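Lid closing: planner keeps treating the open lid as a wall

Utia > Motion planning > Help

geddes_k

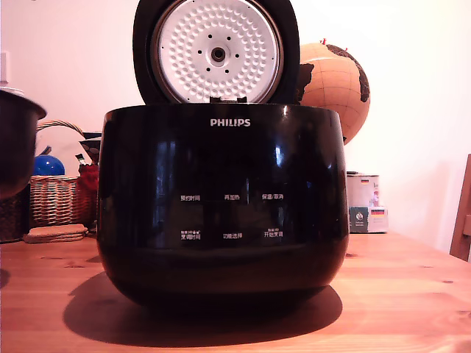

Rice cooker on the table, lid fully open.

Task is to close the lid. Our depth map gives the lid as one solid blob with the body, so the planner routes round it and never makes contact. 16 runs, 2 closed. Config is stock apart from the voxel size.

Pulletia
You need the lid as a separate link with a hinge joint. Fit a circle to the inner plate, it's white against a copper-brown rim so it segments easily. Then allow collision between fingertip and lid only.

marrow70
Disagree about fitting anything. Glossy black body with window light on it, your depth will be rubbish there whatever you do. Push until you feel force and follow the arc with compliance.

Pulletia
The plate isn't glossy black. Compliance still needs a starting point.

geddes_k
Depth does have holes on the front of the body. The plate comes through well, 3,062 points after filtering.

Cristóbal Núñez
That's plenty for a circle. Get the hinge axis from it, then use marrow's push for the last 70 degrees. We've done it that way since May.

marrow70
Fine, but cap the force.

geddes_k
Will try both tonight and post the logs.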